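Support > Building Services > Closed tickets > Ticket 473

Ticket 473: Low hot water pressure, Skesgate annexe
Status: Closed
Site: Skesgate annexe, level 2
Reported fault: Weak flow at the hot tap. Cold supply normal.

Initial assessment
The site was asked to confirm that the isolating valve beneath the basin was fully open. It was. The strainer on the hot inlet was removed, rinsed and refitted, with no change in flow. The pressure reducing valve in the riser cupboard was then listed for inspection.
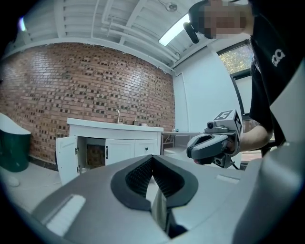
Tindall replied that the same fault had been logged at their building in August, under ticket 101, and that a stiff non-return valve had been the cause. They advised checking it before ordering any parts for the riser.

Further action
The non-return valve was withdrawn and found to be stiff with scale. A replacement was requested from the Jemside store and fitted the same afternoon. Flow at the hot tap returned to normal. 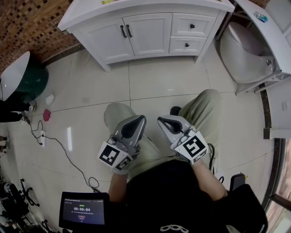 The scale indicates that the softener serving this branch requires attention, and a separate request has been passed to Estberg. Until it is dealt with, the strainer should be cleaned monthly. Floor finishes must be protected when pipework is opened; the bathroom floor is tiled, and dust sheets should be laid before tools are set down. No further work is required under this ticket.

Last updated: August, 16:40

Related tickets
Slow drainage, Tindall ground floor
Softener service request, Estberg
Riser cupboard access, Skesgate annexe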